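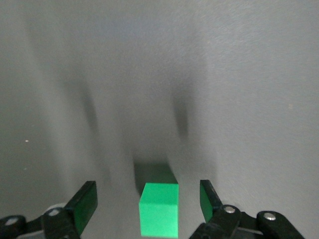 Ha-neul Ma told me the Ruvitex gloves would feel like cardboard for the first month and like nothing at all after that. I've had mine since December and I'm still waiting for the second part.

These are wicketkeeping gloves, the full-size adult pair, and I bought them to replace a set of Risters that had gone through at the left thumb. The box promises "zero break-in." I kept 37 overs in them the first weekend and dropped two I'd normally take, both off the heel of the palm, where the padding is thickest and the ball just pops back out. You can blame my hands for one of those.

The webbing is good. It's tight between thumb and forefinger, and it hasn't sagged the way the Rister webbing did. The rubber facing is grippy on a dry day. On a damp one it picks up grass and stays that way until you wipe it — which I now do every over, like a man cleaning his glasses.

What bothers me is the finger protection. Ruvitex talks about a "shock cradle" in each fingertip. I cut open my old pair and found a plain plastic cup, and from the outside the new one feels the same. I took a quick one on the end of the ring finger and it was sore for 3 days.

They cost me $70 on sale. At full price I'd look at the Leung pair first, with a decent set of cotton inners. Sizing runs small, and the cuff strap is too short if you tape your wrists.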